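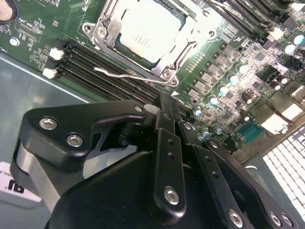

Mal-soon Moon asks whether she really has to fill every memory slot at once when she upgrades an older office tower. No, you don't! Most boards will start with a single module, though a matched pair usually runs a bit faster - the manual will tell you which slots to use first.

Do I need to take the processor out to add memory?
Please leave it right where it is. The lever beside the socket can stay down the whole time, and you'll be happier for it.

How should I set the computer down?
Shut it down, unplug it, and lay it on its side on a table with plenty of elbow room, so you can see all the way in. 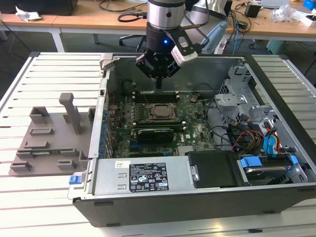

A Dell tower on its side with the panel off

What if a module won't click in?
Check that the notch lines up and both ends are level, then press evenly. Still stuck? Write to us at Kamero and we'll gladly talk it through with you.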